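Home | Issues | Authors | Search
Print this article | E-mail this article

3.2 Connector assembly and test procedure

The 26 harnesses were built to the Holstead pattern, each joining the stator output to the regulator-rectifier through a two-pin plug. Half were crimped only; the rest were crimped and then soldered. Wire was cut from a single reel to limit variation in strand count. Contact resistance was measured before mounting and again after each vibration run – the fixture was not opened between readings.

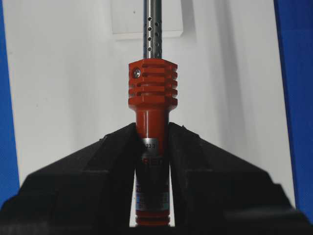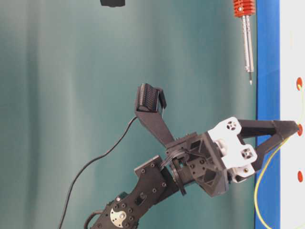 Figure 4. Soldering iron held between two gripper fingers (first image); robot arm against a green wall (second image).

Vibration was applied along the axis of the motorcycle frame rail at 114 Hz, with engine speed simulated at 3000 rpm for the charging load. Soldered joints showed the lower initial resistance. They also showed more strand breakage at the point where solder had wicked under the insulation, in line with the earlier bench work of Tam and Ormsby. Crimped joints drifted upward slowly and without breakage. Two harnesses were withdrawn after the plug housing cracked – both had been routed with too tight a bend near the clamp. Their readings are left out of Table 2.

Related articles
Essien, Flores: Regulator heating at idle
Sheehan: Spoke tension loss on the Brarnel test rig
Heinonen stator windings under partial load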